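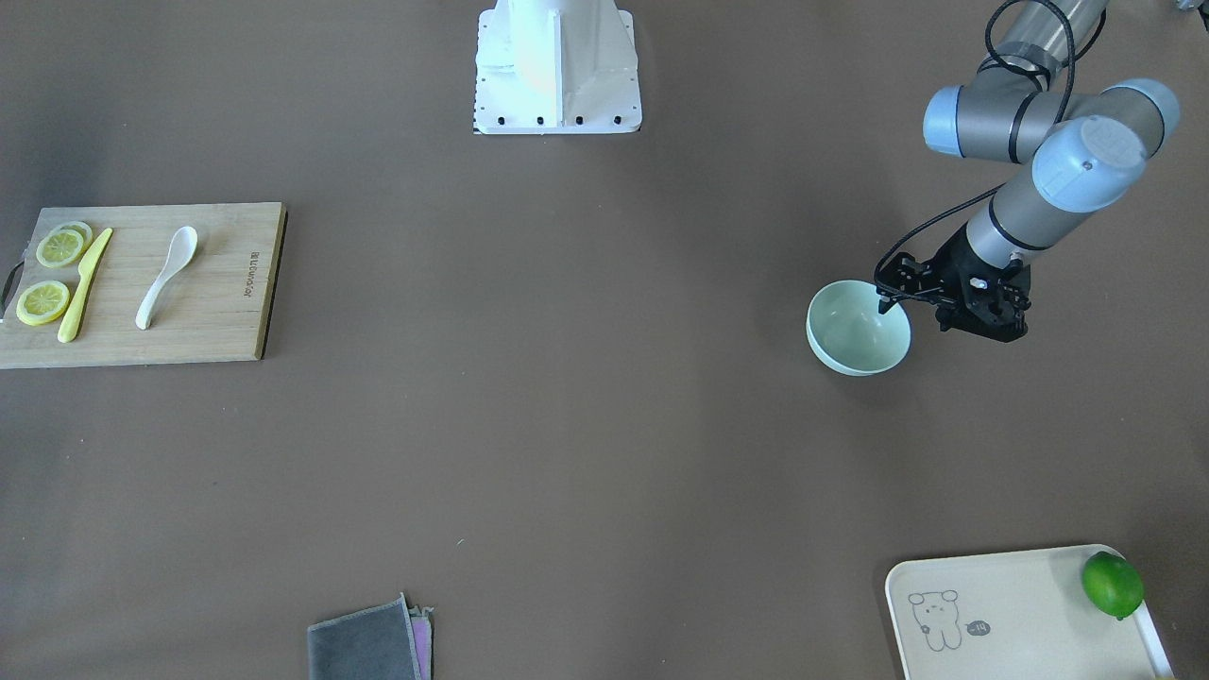
Lemons keep better whole, and Lech Mazurek would rather people brought them that way. Anyone coming to the Thursday table at the Bevgate rooms in Aston is welcome to cut their own on the day, he told the first group back after the summer, and a fresh slice smells of something, where one done the night before mostly smells of the fridge.

The Thursday table started again on 17 Sep 2020 after a break that had lasted since April. It is a small cookery session for people who have lost the habit of making food for themselves, through illness, bereavement or simply living alone for a long time. Places are free but have to be booked, and for now the numbers are kept low, with two sittings in place of the single long one that regulars will remember.

The first sitting was given over to cold dishes and drinks: lemon barley water, a yoghurt dressing, and a salad of cucumber and white beans. Cooking on the hob comes back in a later week, once the extractor in the back kitchen has been looked at. It has been making a noise since last winter and the part is on order from Endport.

Most of the tools have stayed the same. There is a wooden cutting board with a black loop on the handle, a yellow plastic knife and a white spoon, and lemon slices were set out on the board. The plastic knife is the one beginners are given. It will go through a lemon if the lemon is ripe and the person is patient, and it is hard to hurt yourself with. Those who have their own knife and are used to it may bring it, wrapped in a tea towel please, and must take it home again.

Ravindra Bhatt, who plans the dishes, said the autumn list had been written with small households in mind. Nearly everything on it makes enough for one person with a second helping for the following day. Recipes which call for half a tin of anything have been dropped, after complaints in the spring about the other half.

Bowls are the one thing the rooms are short of. The old set was lent out before the break and came back incomplete, so a mixture is in use,

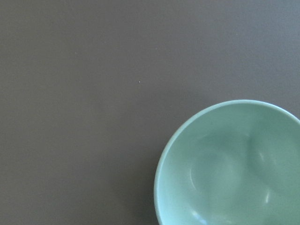 and it is likely to stay that way until the new year. Nothing will be bought before then. If you have a sound mixing bowl that you no longer want, it can be left at the front desk on any weekday morning. Chipped ones can't be accepted. Nor can anything very heavy, as several of those who come have trouble with their wrists, and lifting a full bowl from table to sink is already the part they like least.

The printed recipe sheets have been redone in larger type. Lanying Hou drew up the new layout, with the ingredients down the left and the method on the right, and a space at the foot for notes. The lemon barley sheet gives 100 grams of pearl barley, the juice of two lemons and sugar to taste. Rinse the barley well, cover with water, simmer until soft, strain, and add the juice once the liquid has cooled. The barley itself can go into soup. For the first sitting it had been boiled at home by Kacper Kalinowski and carried in on the bus.

Each sitting lasts almost 2 hours with the washing-up. The doors open 30 minutes beforehand for anyone who needs help getting settled, and the side entrance on Peixoto Lane has no step. Please use that one if you are coming with a frame or a wheelchair, as the front ramp is still waiting for a new handrail. Masks are needed in the corridor.

There was some discussion on the day over whether the boards should be wooden at all. A few people use plastic at home and find it easier to keep clean.
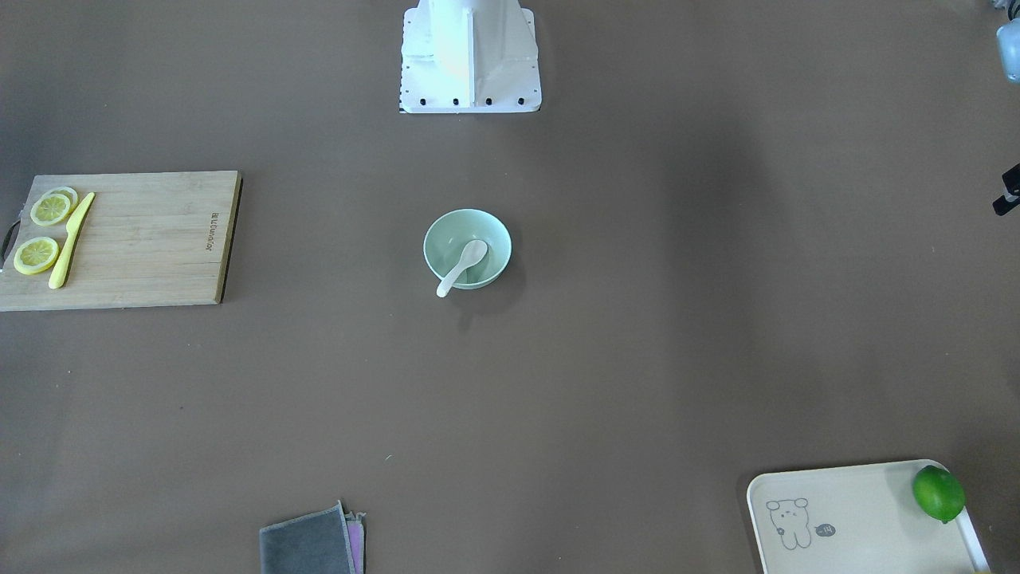 Wood is perfectly all right so long as it is scrubbed straight after use and stood on its edge to dry, Bleddyn Parri said, adding that he had kept the same board at home for years and the only thing he would never do is leave it in the sink to soak. He would keep one board back for onions, though, or the fruit will taste of them.

The wooden boards are staying, and an onion board will be marked on the handle before the next session.

Next week's dish is potted cheese with oatcakes. The oatcakes will be ready made. Bring a lidded pot to take yours home in, and an apron if you have one. Bookings for October open on Monday morning at the front desk, and there are 3 places left at the later sitting for the rest of this month.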